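4. Teaching the picker where the bin is

Okay, the camera's calibrated, the arm moves when you ask it to, and you've had your coffee. Next we tell the planner about the bin. I've done this setup more times than I'd like, and this is the part people rush, so I'm going to go slowly.

You'll need Wirkitov running on the planning machine and the pendant within reach. If you skipped section 3, go back. I mean it!

4.1 Load the bin model

1. Open the Cell tab and click Add container.
2. Pick "sloped wall" from the list. The straight-wall model is the default and it will happily load for any bin at all, so check.
3. Type in the inside depth and the floor size. Measure the floor, the flat part at the bottom, and leave the rim for step 4.
4. Measure the rim opening and enter it under Top.
5. Save. I name mine after the bench (ours is called Ellen, long story), but anything without spaces works.

Note: Clamp the bin down before you measure anything. If it slides later, every number you just typed is wrong, and the planner has no way of knowing that.

4.2 Add the stuff around the bin

Clamps count as obstacles. So do boards, and so does a second bin if you've got one parked behind the first. Draw a box around each one in the Keep-out view. The boxes can be sloppy on the outside, but keep them tight on the side facing the bin or you'll lose picks along that wall.

Caution: The hoses and cables on the arm aren't part of the stock robot model. Turn on Dress pack under Robot > Attachments and set the padding to 29 mm to start. Ifeanyi Onyeka ran a whole afternoon with it off and the planner kept finding lovely short paths with no room in them for a hose.

4.3 Set up the part detector

1. Put a few parts in the bin, in more than one color if your job has more than one. Let some of them touch.
2. Click Capture. Do this with the arm parked out of view.
3. Look at the overlay. Each part should get its own outline. If two sticks lying side by side come back as one fat stick, raise Edge split by one notch and capture again.
4. Set Minimum score to 0.6 and leave it there for now.

Note: Shiny floors are a pain. Scratches and bright patches can come back as thin parts that don't exist. Exposure at 1180 worked for us in the Skandville lab, but your lights are your lights. Hadiza Akpan wrote the Floor mask tool for exactly this — run it once on the empty bin and most of the ghosts go away.

4.4 First planned pick

1. Set speed override to 2 percent. Yes, two.
2. Select one part in the overlay, ideally one away from the walls.
3. Click Plan. On our machine a plan comes back in almost 274 ms. If yours takes several seconds, your keep-out boxes probably overlap the bin.
4. Play the preview and watch the fingers and the hoses, on the way in and on the way out.
5. Click Execute with your thumb near the stop.

Caution: Long parts leaning on each other can drag a neighbor along. Until you've set up the lift check in section 5, keep your hands out of the bin and stay at low speed.

If the planner says "no approach found," try turning on Flip tool before you start loosening limits. It fixes more of these than you'd think. 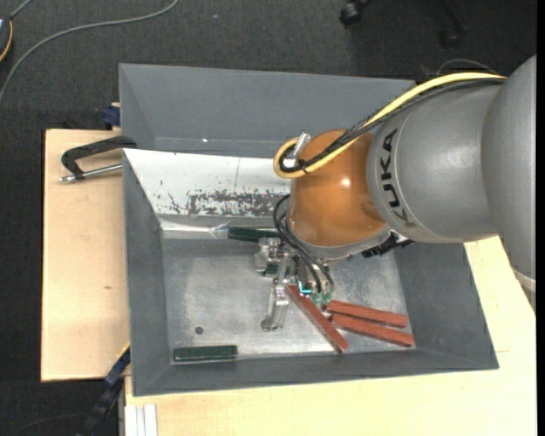

Figure 4-1. Gripper down in a sloped-wall bin with sticks and blocks, clamps alongside.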